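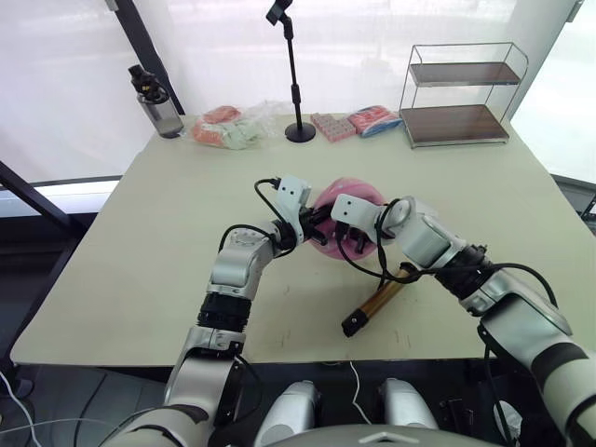 Clearing the long table today. It has turned into the place where everything gets put down and left.

Rule for the week: if it has a home, it goes home by Thursday. If it hasn't, it gets one or it goes.

The water bottle belongs in the kitchen. The microphone stand can stay at the back for now, as I still record there most evenings.

The wire rack with the two brown shelves is empty, so that's where the small stuff is going. Top shelf for packets, bottom shelf for anything I use daily.

I did look at a bigger one from Cledmont, 110 cm wide. Too wide for the back edge. I'm keeping the little one.

Pink things are getting their own corner. I seem to own a lot of pink. 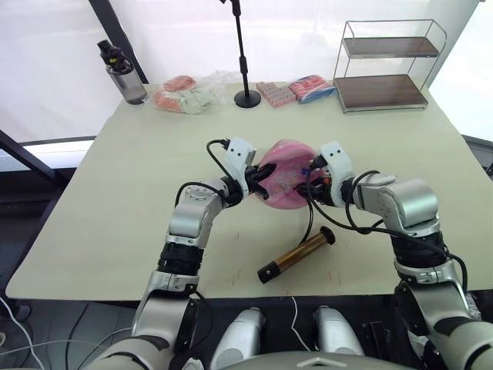
Manurung replied that a rack like that just fills up in a week and I'd be better off with a drawer.

Possibly. I had a drawer unit before and lost things in it for 3 years. With open shelves I can at least see what I've got.

Next job is the marks on the tabletop. Going to try warm water and a bit of washing-up liquid first, then bicarb if they don't shift.

Will post again once the shelves are loaded.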